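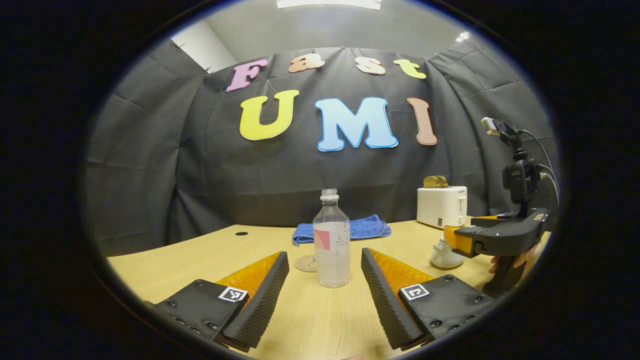
附图一 桌面用品:塑料水瓶、杯垫、蓝色毛巾、烤面包机、茶壶

**工单编号:** WV-186
**受理日期:** 2018年3月27日
**报修地点:** Worville 公寓式会所,二层早餐演示间
**报修人:** Yasaman Bahrami(演示间使用登记人)
**受理单位:** Vunstead 物业服务中心,室内家具与用品组
**故障类别:** 木质桌面反复出现圆形水印,局部发白、手感发涩
**优先级:** 一般
**当前状态:** 已处理,保留观察

## 一、报修内容

报修人来函原文摘录如下:

> 演示间的木桌自上周起出现水印,形状近圆,擦拭后当时不明显,桌面干透后又显现。位置不完全固定,多数在平时摆放水瓶和茶壶的一侧,靠近毛巾的地方另有一片发白,没有清楚的边界。我方使用的物品与以往相同,未更换桌布,也未使用清洁剂。请贵方派员查看,并告知在查明原因之前桌子是否可以继续使用。

随函补充说明:该桌去年九月由 Vunstead 统一做过一次表面养护,所用产品为 Grarport 木器护理油。养护后至本次报修之前,桌面没有提出过同类问题。报修人另询问水印是否由烤面包机的热量引起,因为此前有使用人反映机身附近的桌面偏热。

受理人回复:查明原因之前,桌子可以继续使用,但请暂停在桌面上直接放置盛有热水的器皿,并保留现有物品的摆放习惯,以便现场核对。清洁人员当日不得对水印处打磨或上油。

## 二、初步判断

家具与用品组收到工单后,先按以往同类工单的经验列出可能的来源:

- 瓶口或瓶盖渗漏,液体沿瓶身流至瓶底;
- 茶壶清洗后底部未擦干,或倒茶时沿壶嘴滴落;
- 杯垫背面受潮,水分长时间留在垫子与桌面之间;
- 毛巾未晾干即折叠放置;
- 烤面包机散热使桌面油层软化;
- 去年的养护油层厚薄不匀,或已经磨损。

上述各项可能同时存在。水印为近圆形,说明至少有一部分与圆底器物有关;毛巾附近那一片没有边界,应另行查找。两处痕迹不宜按同一原因处理。

受理人同时向 Safavi 用品供应处去函,调取该批杯垫与毛巾的材质说明和洗涤要求。供应处于次日回函,内容见第四节。

## 三、现场排查记录

### 3.1 桌面检查

检查人员在自然光下由桌面侧方观察,随后关闭顶灯,用手电贴近桌面照射。浅色木桌在正上方光线下不易看出发白,侧光下痕迹较为清楚。痕迹均在油层以内,木纹没有隆起,指甲轻划无凹陷,未发现霉点。判断属表层受潮,不属于木材本身变色。

检查人员将一小滴清水滴在无痕迹处,水滴保持成珠;再滴于发白处,水滴很快摊开。两处差别明显,说明发白处的油层已经失去部分防水能力。该测试结束后立即以干布吸净,没有让水停留。

### 3.2 烤面包机

报修人对热量一项较为关注,故提前检查。检查人员按日常使用方式连续烤制面包,每次取出面包后,将手掌置于机身底部与桌面之间的空隙旁,并在断电后把机器移开查看。机身底脚完好,没有缺失或松动。机器下方桌面有面包屑,油层颜色与周围一致,滴水测试正常。

结论:热量与水印无关。机身附近桌面偏热属正常使用温度,移开后短时间内即恢复。面包屑应每次清理,原因是碎屑受潮后会粘附在桌面上,擦拭时容易划伤油层。

需要提醒的一点是,烤面包机不应与毛巾紧靠。检查当日两者之间的距离由使用人自行掌握,没有固定标准。检查人员建议今后通电期间将毛巾移至别处,该建议已写入第六节。

### 3.3 茶壶

茶壶单独测试。先以清水冲洗,按使用人平日的做法仅擦拭壶身,不擦壶底,随后放于一张干燥的吸水纸上。静置 15 分钟后提起,纸面留下一圈湿痕,中间为干。再换一张吸水纸,将壶底擦干后重复同一操作,纸面没有湿痕。壶体未见裂纹,壶盖能够盖合。

由此可以确认,壶体本身不渗漏,湿痕来自壶底圈足存留的冲洗水。圈足内侧有一道浅槽,普通擦拭不易触及,需将布角折起后沿槽擦一周。

倒茶测试中,缓慢倾倒时壶嘴有挂水,收壶后少量茶水沿壶嘴外侧下行。动作稍快则不明显。该现象在同类器皿中较为常见,不作为故障登记。

### 3.4 水瓶

报修人说明,演示间所用塑料瓶既用于盛水,也用于盛放调好的奶类饮品,瓶盖在倒取之后常常不立即拧回。检查人员认为这一习惯需要核实,因为奶类饮品干后会留下薄膜,与清水造成的痕迹处理方法不同。

测试分两步进行。第一步为闭盖测试:瓶盖拧紧,瓶身倾斜,以干纸巾围住瓶口,观察纸巾是否受潮。结果为干燥。将瓶盖退回半圈再次倾斜,纸巾受潮。第二步为开盖测试:瓶子直立,内盛饮品, 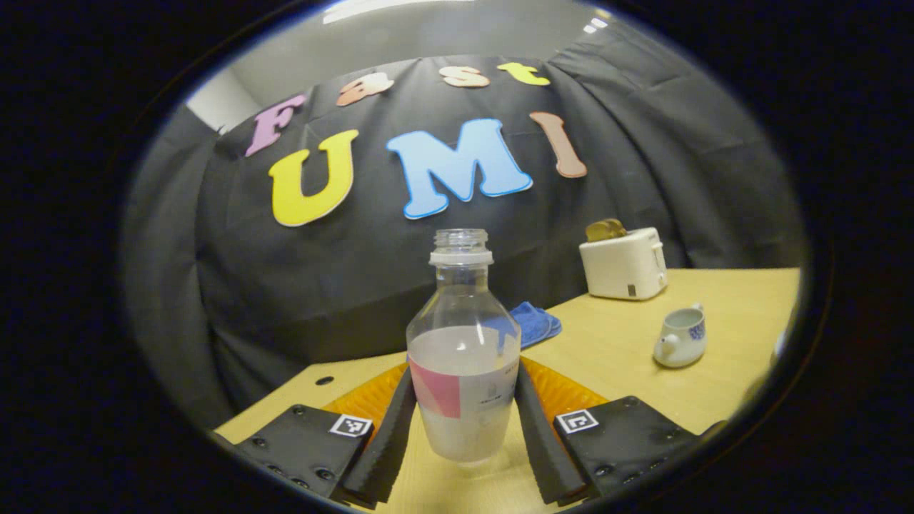

由检查人员按日常取用的方式反复拿起、移动、放回,每次放回后查看瓶身外壁及瓶底。轻拿轻放时,外壁保持干燥;拿起后立即横向移动时,液面晃动,有少量饮品溅至瓶口螺纹处,再沿瓶肩下行。饮品到达标签位置后,一部分被标签边缘截住,其余继续流至瓶底。

此步测试说明两点。其一,瓶体没有破损,饮品不是从瓶底渗出。其二,螺纹处积存的饮品若不擦净,瓶盖拧回时会把它挤出,形成一次迟来的滴落。使用人往往在瓶盖拧好之后认为瓶子已经封闭,不再查看外壁,因此不易发觉。

检查人员取瓶底残留物与桌面痕迹作比较。桌面圆形痕迹中有一处略带黏性,以温水湿布轻擦后黏性消失,发白程度减轻。另外几处无黏性,湿布擦拭没有变化。前者与奶类饮品有关,后者与清水有关。

### 3.5 杯垫

杯垫正面没有明显异常,翻转后背面颜色偏深,触之微潮。使用人称杯垫平日不翻动,清洁桌面时绕开擦拭。检查人员将杯垫移开,下方桌面有一圈与垫子边缘吻合的发白痕迹,是本次检查中颜色最重的一处。

将杯垫立放于通风处,30 分钟后正面已干,背面仍有潮感。由此判断,杯垫吸收水分后主要从正面散发,背面紧贴桌面时几乎不能干透。在瓶身或壶底带水的情况下,杯垫对桌面的保护作用有限,长时间不移动时还会延长桌面受潮的时间。

### 3.6 毛巾

毛巾为蓝色毛圈织物,平时折叠后平放在桌面后部,供擦手和临时擦拭台面使用。检查人员展开后发现外层已干,内层折叠处仍潮。其下方即为报修人所述没有清楚边界的发白区域。毛圈织物吸水量较大,折叠后内层水分只能向下或向两侧缓慢散出,与该处痕迹的形态相符。

将毛巾更换为一条干燥毛巾,放置一夜后查看,原有发白区域没有扩大。

## 四、供应处回函

Safavi 用品供应处就杯垫与毛巾的回函要点如下:

1. 杯垫为吸水型,设计用途是承接杯壁冷凝水,不建议连续垫放底部带水的壶具;
2. 杯垫每日使用后应取起,立放晾干,不得平叠;
3. 毛巾适用常温洗涤,首次使用前应洗一遍;
4. 毛巾不作为桌垫供应,长期平铺在木器上的情形不在其使用建议之内。

家具与用品组认为回函内容与现场结果一致,没有进一步疑问。供应处愿意更换一批带底脚的杯垫,受理人已转告报修人,由报修人自行决定。报修人答复暂不更换,先按新的使用方法试行。

## 五、处理经过

处理按以下顺序进行。各步之间留有干燥时间,不得合并。

**第一步 清空与除屑。** 将瓶、壶、杯垫、毛巾及烤面包机移至旁边的推车。以软毛刷扫除面包屑,不使用湿布直接推擦。

**第二步 去除奶渍。** 用温水浸湿棉布,拧至不滴水,在带黏性的痕迹上沿木纹方向轻擦,随即以干布跟擦。全程未使用洗洁精。

**第三步 晾干。** 打开窗户与门,桌面裸放过夜。次日上午侧光复查,清水造成的痕迹有两处自行消退,杯垫和毛巾下方的痕迹仍在。

**第四步 局部补油。** 取 Grarport 木器护理油少许,倒于棉布上,不得直接倒在桌面。先在桌板底面试涂,确认颜色无明显差异后,再对残留痕迹处薄涂一遍,范围略大于痕迹边缘。静置 15 分钟,以干净棉布擦去表面浮油。

**第五步 复涂。** 杯垫下方一处在首次补油后仍能看出轮廓,隔日再薄涂一遍,手法相同。毛巾下方一处首次补油后已与周围一致,未复涂。

**第六步 滴水复测。** 对所有处理过的位置重复第三节所述滴水测试,水滴均能成珠。测试后以干布吸净。

处理期间演示间停用桌面,其他区域照常开放。用过的油布按规定摊开晾干后再行弃置,不得揉成团投入垃圾桶。此项由检查人员当场完成,未交由使用方处理。
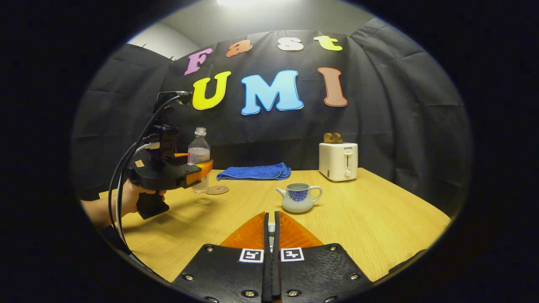

**补过油的桌面当天能否放置水瓶?**

补油当天请勿放置任何底部带水的物品。浮油擦净后,桌面手感虽已干爽,油层仍需过夜才能稳定。次日起可以放置,瓶底应先擦干,瓶盖应拧紧。

## 六、使用要求

以下要求经报修人确认,自桌面恢复使用之日起执行。

- 水瓶倒取之后,先擦瓶口螺纹,再拧回瓶盖。盛放奶类饮品时,瓶身外壁一并擦拭。
- 不在开盖状态下横向移动水瓶。确需移动时先拿稳,待液面平静后再移。
- 茶壶冲洗后擦干壶底,圈足内侧浅槽应擦到。
- 杯垫每次使用结束后取起立放。桌面清洁时不得绕开杯垫下方。
- 毛巾用后展开挂于挂杆上。桌面上如需备用毛巾,应使用干燥毛巾,当日收走。
- 烤面包机通电期间,毛巾与机身保持 50 厘米以上距离,机身底部的面包屑在断电并冷却后清理。
- 发现新的水印时,以干布吸水后记录位置,不要自行上油、打磨或使用偏方。

最后一项是针对此前其他房间发生过的情况而写。有使用人以牙膏擦拭水印,痕迹虽然变浅,油层也被磨去,最终需整面重新养护。

## 七、回访记录

**首次回访(桌面恢复使用后第三天)。** 报修人反映未见新的圆形水印。茶壶与水瓶照常使用,杯垫改为用后立放。检查人员到场查看,侧光下桌面颜色基本均匀,杯垫原位置在特定角度仍可见极浅轮廓,不影响使用。报修人表示接受,不要求再次处理。

**第二次回访(一周后)。** 报修人来电,称桌面前部出现一处新的湿痕,形状细长,位于水瓶与茶壶之间。检查人员到场时湿痕已由使用人以干布吸净,滴水测试正常,没有发白。经询问,系倒茶时壶嘴挂水滴落所致,与原工单问题不同,不另立工单。已再次说明倒茶后以布轻触壶嘴即可避免。

报修人在通话中提出,毛巾挂杆距离桌子较远,使用人取用不便,有时仍会将毛巾放回桌上。家具与用品组答复,挂杆移位属墙面作业,需另行提交申请,受理后由安装组测量。移位之前,可在推车侧面临时悬挂毛巾,推车停放位置不得妨碍通行。

**第三次回访(两周后)。** 无新增痕迹。毛巾原位置油层完好。面包屑清理情况良好。报修人询问是否需要提前安排全桌养护,答复为暂不需要,仍按年度计划在九月进行,届时对杯垫原位置一并处理。

## 八、遗留事项

1. 杯垫原位置的浅轮廓,待年度养护时处理。
2. 毛巾挂杆移位申请,由报修人提交,安装组受理后另行编号。
3. 带底脚杯垫的更换,报修人保留意见,Safavi 用品供应处保留报价。
4. 本工单的滴水测试方法拟补入 Vunstead 木质家具检查表,文字由家具与用品组起草,待审核。

以上遗留事项不影响本工单状态。观察期内如再次出现圆形水印,请在来函中注明原工单编号,并写明当时桌上放置的器物及所盛液体,受理人将直接转至原检查人员。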